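Toltbridge workshop notebook
May 29, 2025
Clock batteries and lost settings on the retired office desktops

Carrying on from the last entry. The Stivunberg lot is still losing its date and time when the machines are unplugged, and I want one page that says what we do about it before any more go out. At the moment it depends on who has the bench. Joo's note from earlier in May says to swap every coin cell on sight. The older note says to swap only on a fault. I've been doing something in between.

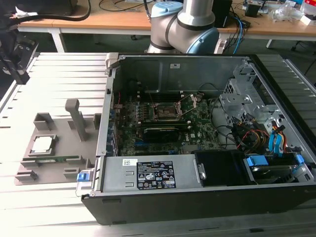
Ye-ji Kwak
Workshop technician, refurbishment bench

Stock first. We started the month with 608 coin cells in the drawer and are down to 300, and some of those are from the Rirness order, which came loose in one bag. Loose cells touch each other and drain. Two of the first handful I measured were already low. I've put them in strips of tape and will ask for carded ones next time, even if they cost a bit more.

Method as it stands:

Measure the old cell out of the machine. A reading taken with the mains lead in tells us nothing about the cell.

Anything clearly under the nominal 3 V goes in the recycling tub with tape over one face. The lid on that tub doesn't shut properly - needs replacing.

Wipe the holder contacts with a dry cotton bud. If the spring contact is flat, lift it very slightly with a plastic pick. I bent one too far last week and it took longer to put right than the rest of the machine.

Fit the new cell, set the clock, shut down, pull the mains lead and leave overnight. Write the time set on the job ticket. A few tickets from last week only say "clock OK" and I can't tell whether those had the overnight wait or five minutes.

Setup settings are a separate matter. When the cell goes flat the board falls back to defaults, and on some of this lot the default disk mode is different from the one the system was installed with. The machine then won't start and looks like a dead drive. I think at least one good drive was pulled for this reason. Check the disk mode before blaming the drive.
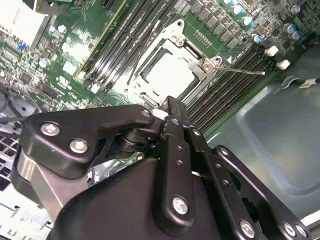 I also want to stop throwing away the old setup passwords sheet. It's a mess but it has the serials for 130 machines on it, and without it we end up clearing the settings on boards that didn't need clearing. I've put it in the blue folder behind this book. Please copy from it and put it back.

Drift: one machine lost several minutes overnight with a new cell in. Swapped the cell again, same result, so it's the board. Marked for parts. Not worth chasing.

Still to do:
Tape up the rest of the Rirness cells
New lid for the tub
Ask Joo whether the swap-on-sight rule came from a customer or was just habit
Redo the overnight wait on the "clock OK" tickets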